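Home Tips Kitchen Workshop Garden Search

Moss on the Back Steps, and What to Do About It

Moss has no roots worth the name. It holds on with little threads, drinks through its leaves and is perfectly happy on a brick that has never done anything for it. This makes it easy to scrape off and very hard to discourage.

Before you scrape, decide whether you mind it. On a north wall I leave it alone. On steps I mind it a great deal, having gone down ours one Wednesday with a full compost pail.

Pick a dry spell and use a stiff brush, working toward the joints. A wire brush will scratch soft brick, and the moss will thank you for the extra grip. Sweep up every crumb afterward, as a piece the size of a lentil can start a new colony.
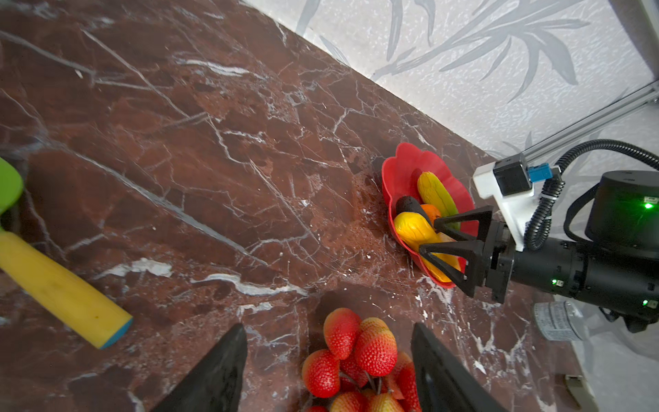
Skip the pressure washer if your mortar is older than you are. My brother-in-law swears by his, and he has now repointed the same wall twice. Plain hot water from the kettle does for small patches. Pour it slowly, wear real shoes, and keep it off any plant you paid for.

Then deal with the damp. Cut back whatever hangs over the steps, clear the gutter, and look for the downspout that empties exactly where you walk. I spent 70 dollars on a bottle of Nidero moss remover before I noticed ours.

If you'd like to keep some, lift it in flat pieces with an old putty knife and press it onto damp, firm soil in the shade. Water it with rainwater for the first few weeks. Don't bother with the buttermilk recipe. I tried it in February and raised a fine crop of smell. 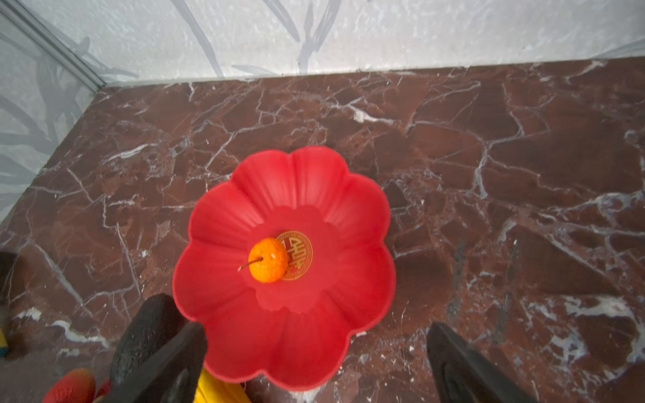 Darnell Gallagher writes that buttermilk never worked for him either, but that crumbling dry moss over a tray of wet sand did, given 7 months and a lid. He adds that birds will pull up anything you lay in spring, so peg down some netting first.

I've since pegged down the netting. The blackbirds have moved on to the doormat.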